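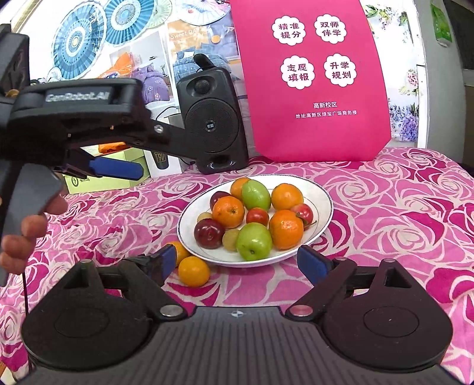

Fruit plate, rose tablecloth.

April 25, 2025
Drying notes, Welolholm kitchen

Second go at plum slices. Last batch leathery on the outside, gummy in the middle, Hòa's word was "eraser". Suspect I went too hot too early and sealed the skins. Today lower and longer.

Weighed out 900 g plums after pitting. Cut in wedges, skin on. Kiều wants halves for the Jasdale stall, says they look like something you'd pay for. Told her halves next time, need one batch I understand first.

No dip on half the trays. Lemon water on the rest, five minutes, drained on the rack, patted with a towel. Towel now stained for good, use the old ones next time.

Cabinet set at 49 C. Dial is rough so I hung the probe on the middle shelf and it sat a bit under most of the morning, jumped when the kettle and the oven were both going. Is the cabinet pulling warm room air?? Move it away from the stove and see. Top shelf always runs ahead of the bottom. Swapped shelves at lunch, forgot the afternoon swap, so anything on the bottom tray is suspect.

Checks:
mid morning - surfaces tacky, no color change
lunch - edges curling, lemon trays clearly lighter
mid afternoon - thin wedges done, thick ones still soft when squeezed. Pulled the thin ones.
Should have cut them evenly. Knife was dull. Sharpen it!!

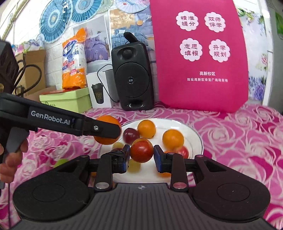 Thick wedges went back in and I left them till evening. Better than last time by a long way. Cut one through the middle and it was the same color all the way in, bends without cracking, no juice when pinched. Lemon ones taste sharper, Kiều likes them, I'm not sure. Hòa tried both without being told which and picked plain, then changed his mind.

Orange slices: side test, one tray only. Left the pith on. Bitter. Pretty but bitter, ok for the wreath people and for tea, not for eating. Maybe candy them first. Hòa has his aunt's syrup method written down somewhere, ask again.

Conditioning. Everything into the big jars, filled loosely, lids on, shake daily for a week. If the glass fogs it all goes back in the cabinet. Labeled with grease pencil, which rubs off, so I put tape over it. Plain = P, lemon = L, orange = O. Jar with no letter is the suspect bottom tray, don't sell from it.

Packing. The Cellora pouches came. Zip is stiff and the window fogs if you fill them warm, so let the fruit cool completly first. Filled 2 with last batch's apple as a trial and left them on the windowsill, want to know how fast the color goes in sun. Order was supposed to be 800, box looks short to me, Kiều to check it against the slip before we pay. Smaller size would suit plum better, these look half empty.

Mai blend (plum, ginger, a bit of salt): not today. Ginger we had was stringy. Want to slice it paper thin and dry it on its own, then toss together in the jar, last time drying them together made the whole cabinet smell and the apples picked it up.

Mistakes for the list:
- tray liners in shiny side up, fruit stuck, lost some skin
- didn't write down the starting weight for the lemon trays seperately so can't work out the yield for each. Only a total. Annoying
- left the door open while I was on the phone

Next time: halves for Kiều, cut side up. Weigh each tray before and after. Swap shelves on a timer. Try pricking the skins with a fork, Hòa says it makes a big difference, I'd like to see it side by side with unpricked.

Yield not weighed tonight, scale battery flat. Batteries are in the drawer under the labels, wrong size. Buy.

Rinse the racks before they set hard. Doing that now.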